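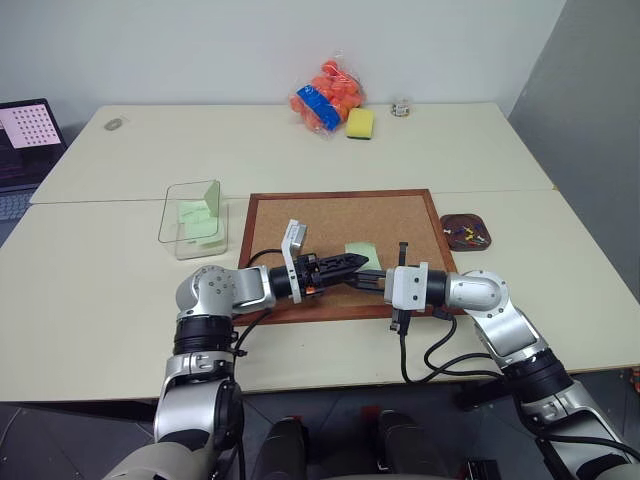

Does Sturkar plan both arms together?
Yes, and that's the part I'd look at first if I were you. Most two-arm packages plan one arm, freeze it, and plan the other around it. That works until the grippers have to share a small space, such as two fingertips almost touching over a cork board with a sticky note under one of them. Sturkar searches the joint space of both arms at once. It's slower. Whether slower is worth it depends on how often your arms come that close, and for plenty of people the answer is rarely.

How slow is slower?
Our default planning budget is 3000 ms, after which it gives up and tells you so. Of 2000 logged plan requests on the Bovberg cell, 926 came back in under a second. I wouldn't put that on a poster. The long ones are nearly all close-in work.

Can it handle clear plastic?
Poorly. Depth cameras see through clear boxes and jars, or see half of one, and the planner only avoids what perception gives it. You can enter a clear container by hand as a keep-out shape in the workspace file. The Omcombe plug-in claims to detect transparent objects automatically. I tried it in May and turned it off again.

What about push pins and other small things?
Picking one pin out of a cluster is a perception problem that we haven't solved. The segmenter tends to merge neighbors into one blob. If a vendor shows you a video of this, ask how many takes they threw away.

Is there any learning in it?
A little. There's an optional grasp scorer, trained on 760 labeled grasps, which is a small set. It ranks candidates and can't override the collision checker. You can run without it, and I do.

How often do I need to recalibrate?
After anyone touches a camera mount. We also suggest running the dot grid check before each work session. If the reported error has gone up and you don't know why, stop there. Raising the tolerance until the warning goes away is the most common thing I see in support logs, and then I get a bug report about the planner.

Does it model cables?
No. Cables are padded as fat cylinders near the wrist and ignored after that. A loop hanging lower than the padding can snag, and the planner will report a clean path while it happens. Use cable clips.

Will it run with Escobedo controllers?
Yes, through the bridge package, position mode only. Torque mode compiles and I would not use it.

Is it safe to work next to?
Collision checking is not a safety system. It compares a model against another model. Keep your hardware stops and your speed limits, whatever the release notes say about "human-aware" planning. I asked for that phrase to be removed.

Who keeps this page up to date?
Beril Bilgin. Corrections are welcome, especially if you attach a log.

Last updated February 5, 2023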